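Process Technician, Water Screening and Filtration
Hasstead Works, Wurnberg
Full time, permanent
Reference 73

Drerkon makes screening and filtration equipment for small municipal water plants and food processors. The Wurnberg site has 150 employees and runs two shifts. We are looking for a process technician to join the group that tests screen media before release to customers.

The position reports to Hae-won Bang, who manages testing at the site. Most of the work is done in the wet hall, where sample screens are mounted in a flow loop and loaded with a measured amount of solids. Pressure drop, flow rate and retained mass are logged for each run. A standard run takes 8 hours, including cleaning of the loop. 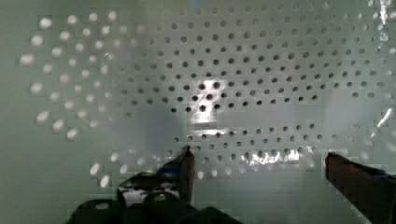

Screen Media Testing Group – Hasstead Works

Duties

Prepare test suspensions to written recipes and check particle size before each run.
Operate the flow loop and record readings at fixed intervals.
Measure hole diameter and spacing on incoming perforated sheet, and report sheets outside tolerance.
Calibrate pressure sensors and scales on the site schedule.
Keep the sample store in order and dispose of spent solids under the site waste rules.
Write short test reports in the Ryu database, normally by the end of the following shift.

Requirements

A two-year technical degree in mechanical, chemical or environmental technology, or over 5 years of work in a test lab or water plant.
Ability to read engineering drawings and use calipers, gauges and an optical comparator.
Working knowledge of spreadsheets. Experience with data loggers is useful but not required.
Ability to lift sample frames onto the loop with a hoist and to work standing for long periods.

Conditions

The technician works the early shift, with one late shift in each four-week rota. Safety shoes, gloves and hearing protection are supplied. Training on the flow loop is given on site and ends with a practical check – the technician does not run tests alone before passing it.

Applications

Send a resume and a short cover letter, quoting the reference number, to the personnel office at Hasstead Works by 30 April 2019. Interviews include a tour of the wet hall and a short measuring exercise. The start date is in June.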